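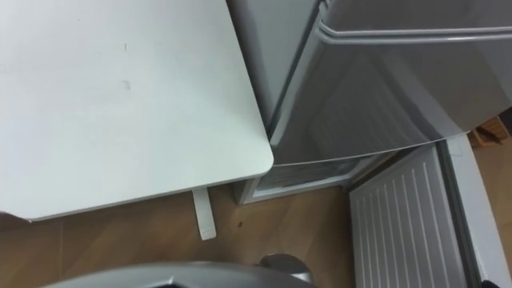
Head view with the lower fridge door open. The gripper is at the bottom.

Torkley Guide > Teaching tasks > Doors and handles

April, by Judit Bognár
Reading time: 2 min

4.3 Recording a door task by remote control

This section covers opening and closing a fridge door with the Torkley remote set. Complete the calibration in 4.2 first. Each recorded attempt is called a take.

Before you start

1. Clear the floor between the robot and the fridge.
2. Check that the overhead support is holding. Leave it attached for the whole session.
3. Move trailing cables out of the path of the feet and of the door.

CAUTION: Keep people out of reach of both arms while the remote set is live. One person must stay at the stop button.

Recording a take

4. Put on the headset and select Head View.
5. Press Record and wait for the tone.
6. Bring the hand down to the lower door slowly. Keep the edge of the door in view.
7. Open the door until the inner face shows clearly. If it catches, release the trigger, back off and begin a new take.
8. Hold still for 2 seconds, then press Stop.

Note: The table corner is close to the fridge on this layout. Bring the arm in from the open side. Error 106 means the arm has met more resistance than the set limit.

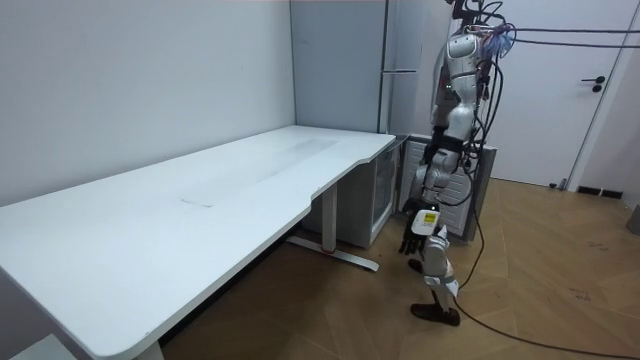

Words: Judit Bognár. Checked by Tülin Özkan

Using the room view

The fixed camera records at the same time as the head camera. Use it to check where the robot stands in relation to the desk and the fridge.

9. Select Room View and confirm that the robot's feet and the nearer arm can be seen.
10. If the robot has moved from its start position, walk it back before the next take. Do not push it by hand.
11. Play back both views together. Delete any take where they are out of step.

Record 28 good takes before you start training. Vary the start position a little each time. If the fridge or desk is moved, make a new task name and do not add to the old set.

CAUTION: Never unclip the support to gain reach. Move the start position closer instead.

To save the set, go to Tasks, choose Store and wait for the bar to fill. Closing a door is recorded as a separate task (see 4.4).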